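## Rapport d'avancement – programme Tenitz

**Destinataire :** direction des programmes, Fonds Stesmont
**Rédaction :** Elaheh Ghaffari, coordination du programme
**Période couverte :** du lancement du deuxième lot à la fin du mois d'avril

### 1. Objet du rapport

Le présent rapport rend compte de l'exécution du deuxième lot du programme Tenitz, consacré au développement d'un téléphone mobile d'entrée de gamme dont la batterie, l'écran et le connecteur de charge peuvent être remplacés par l'utilisateur. Il fait suite au rapport remis à la clôture du premier lot et répond aux trois observations formulées par le Fonds lors de l'examen de ce dernier : la tenue du calendrier de pré-série, la durée de prise en charge logicielle et le coût des pièces détachées.

### 2. Avancement technique

La carte mère en révision C a été validée sur banc. Le défaut d'alimentation relevé sur la révision B, qui provoquait un redémarrage de l'appareil lors du passage de la charge lente à la charge rapide, a été corrigé par le remplacement du régulateur et par une modification du micrologiciel. Aucun redémarrage de cette nature n'a été enregistré depuis lors.

Le châssis a fait l'objet de deux itérations. La première présentait un jeu excessif au niveau du capot arrière ; la seconde respecte les tolérances demandées, au prix d'une légère augmentation de l'épaisseur. L'équipe a jugé cet écart acceptable et l'a consigné dans le dossier de conception.

Sur le plan logiciel, le portage du système est achevé pour la téléphonie, les messages et la navigation. L'appareil photographique reste en retrait des objectifs : la mise au point est lente en faible lumière et le traitement des images consomme trop de mémoire. Fatemeh Fallahi, responsable du développement logiciel, a proposé de renoncer au mode nocturne dans la première version publique et de le livrer par mise à jour. Cette proposition est soumise à l'accord du Fonds (voir point 6).

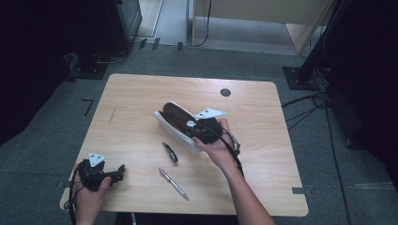 *Fig. 1 – Table en bois clair et deux pinces manuelles noires, chacune surmontée d'une plaque triangulaire blanche.*

### 3. Pré-série et essais auprès des utilisateurs

La pré-série comprend 70 appareils, assemblés par l'atelier Dukitz. La livraison est intervenue avec 11 jours de retard sur la date contractuelle, à la suite d'un refus de lot concernant les écrans. Le fournisseur a pris à sa charge le remplacement des dalles non conformes ; le budget du programme n'en est pas affecté.

Une partie de ces appareils a été remise à des participants recrutés à Villanueva, pour un usage quotidien en remplacement de leur téléphone personnel. Les retours recueillis à ce stade sont les suivants :

- l'autonomie est jugée satisfaisante par la majorité des participants, y compris ceux qui utilisent le partage de connexion ;
- le remplacement de la batterie est réalisé sans aide, mais le capot arrière est perçu comme difficile à ouvrir la première fois ;
- le volume du haut-parleur est considéré comme insuffisant en extérieur ;
- la notice abrégée n'est pas assez explicite sur le transfert des contacts.

Le réglage du volume relève du logiciel et sera traité dans la prochaine version. La notice est en cours de réécriture. Pour le capot, une encoche plus marquée est à l'étude ; elle suppose une retouche du moule, dont le devis est attendu.

### 4. Prise en charge logicielle et pièces détachées

Conformément à la demande du Fonds, la durée des mises à jour de sécurité a été inscrite dans le cahier des charges. L'engagement du fournisseur du processeur demeure toutefois verbal pour la dernière année. La coordination a demandé une confirmation écrite et ne communiquera aucune durée au public avant de l'avoir reçue.

Le catalogue de pièces comporte 16 références. Le coût moyen de fabrication a baissé de quelque 15 % par rapport à l'estimation du premier lot, principalement grâce au regroupement des commandes de connecteurs. L'écran reste la pièce la plus onéreuse, et son prix de vente unitaire n'est pas encore arrêté.

### 5. Exécution budgétaire et risques

Les dépenses engagées sont conformes à la répartition approuvée, à l'exception du poste « certification radio », où un dépassement modéré est prévu. Il sera compensé par le solde du poste « outillage », sous réserve du devis mentionné au point 3.

Deux risques sont suivis de près. Le premier tient à l'approvisionnement en modules mémoire, dont les délais se sont allongés depuis l'hiver. Le second concerne le laboratoire de certification : le créneau réservé ne peut être déplacé qu'une fois, et tout report ultérieur retarderait d'autant la mise en vente.

### 6. Décisions demandées

La coordination sollicite du Fonds Stesmont :

1. l'accord pour différer le mode nocturne de l'appareil photographique ;
2. l'autorisation de transférer le solde du poste « outillage » vers la certification ;
3. le versement de la deuxième tranche, les livrables correspondants ayant été déposés.

Les procès-verbaux d'essai de la révision C et le relevé détaillé des dépenses sont joints en annexe. Le prochain rapport sera transmis après la clôture des essais de Villanueva.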